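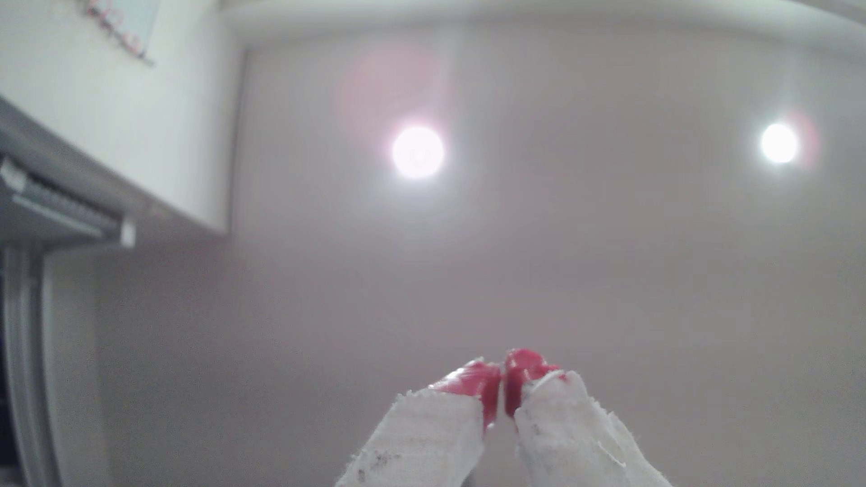 Slide 1. Wrapped fingers with red rubber tips, nearly closed, seen from the wrist camera.

Leave slide 1 up while people sit down. Say who I am, that Meron Worku did the bench work with me, and that questions are fine as we go.

Main point for the first few minutes: we set out to compare two grippers and ended up spending more of our time on fingertips and on the wrist camera. The talk follows that order.

Slide 2. The two grippers
Nowicki: parallel jaw, short stroke, stiff. Brustine: angled fingers, longer reach, some give in the linkage. Same arm and same controller for both. Mention that the Brustine adapter plate had to be redrilled, in case anyone wants to try it.

Slide 3. Fingertips
Point back to slide 1. White covering on both fingers, red rubber at the ends. The covering frays. You can see the loose threads on the right finger. Ask whether anyone has a wrap that holds its edge, as we'd like to hear about it.
The bare tips we tried before these let go of glossy packaging too often. Rubber was better on everything except paper envelopes, where it dragged the top one and took the next with it.

Slide 4. Wrist camera
Wide lens, so straight edges bow. Go back to slide 1 again if needed: ceiling lights blown out to white, pink flare beside the left one. This is what the camera gives you with the wrist turned up. Auto exposure was left on for the first batch of trials. For the second batch we fixed it. Fixed exposure made the colour of the tips easier to pick out, and we used that colour to check finger position.
Don't get into calibration here. Aniela Makowska covers it after lunch.

Slide 5. Trials
Some 1000 grasps across both grippers. 5 object types, 3 bin layouts. Read the table headings aloud, the print is small from the back. Nowicki ahead on boxes and tins. Brustine ahead on soft bags. Nothing in it for the rest.

Slide 6. What we'd change
Swap the tips on a schedule. We waited until they slipped, and that muddied the later results. Log the exposure setting with every run. Mount the cable on the outside of the wrist, it caught twice on the bin wall.

If short of time, skip slide 6 and go to the Zetier clip.

Clip has no sound. Start it from the laptop, the remote won't do it.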